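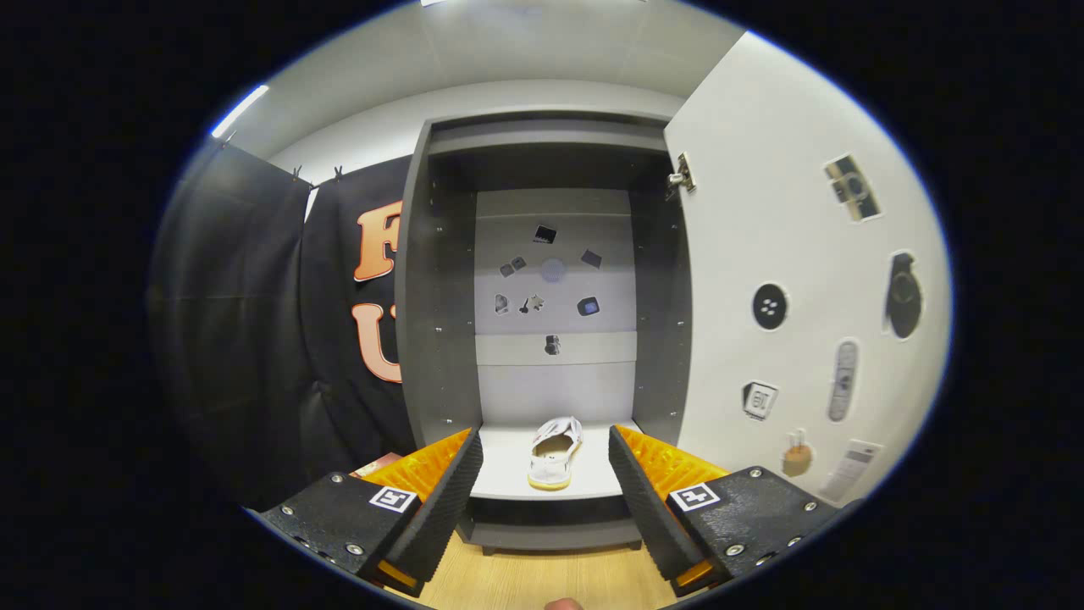
4.2 Shoe rotation and reported injury

The claim that runners who switch between two or more pairs of shoes get hurt less often is repeated in most club handbooks we collected, including those of Warkelcombe and Dukow. It may be true. Our data give it less support than we were led to expect, and we think the confidence with which it is usually stated has outrun the evidence.

Of the 156 club runners who returned the January questionnaire, those who said they rotated their shoes did report fewer days lost to shin and calf pain. The gap shrank once we allowed for years of running, and shrank again when we left out people who had started in the past year. What remained was small enough that a few careless answers could have produced it. Long-standing members tend to own more shoes. They have also, almost by definition, avoided the sort of injury that makes people give up the sport. A simple comparison of the two groups cannot pull these things apart.

The measure itself is weak. We asked "Do you rotate your running shoes?" and left members to decide what that meant. Follow-up calls showed that some had counted an old pair kept for muddy days, while others with three pairs in regular use had answered no on the grounds that they followed no plan. A white trainer lying on its side on a cabinet shelf (Figure 3) could be half of a rotated pair or could have been forgotten there, and our question would not have told us which. The Visser diary, used by the Dukow club for eight weeks, records the shoe worn on each run and is better in this respect. Only 20 members kept it up to the end, however, and they were the keenest ones.

Supporters of rotation usually offer one of two explanations. The first is that foam needs a rest between runs to regain its shape. We have no measurements of our own to set against this, but nor did any of the handbooks, and the resting times they advise differ widely. The second is that different shoes load the leg in different ways and so spread the strain. This seems to us more sensible. If it is right, though, two pairs of the same model should bring little benefit, and the advice given to members at Warkelcombe was to buy exactly that.

We should also mention the Lendutia training guide, which is often cited as the source of the claim. The edition we were able to obtain, from 2000, contains a single paragraph on the matter and no figures. Later writers appear to have quoted one another.

None of this shows that rotation is useless. A runner who enjoys having two pairs loses nothing but the price of the second. Our objection is to clubs presenting it to beginners as a proven safeguard, sometimes in the same leaflet that passes over weekly distance in one line. In our sample, a sudden rise in distance was more closely tied to lost days than anything we asked about shoes, and that result held in both clubs. It rests on the same self-reported answers and should be read with the same caution.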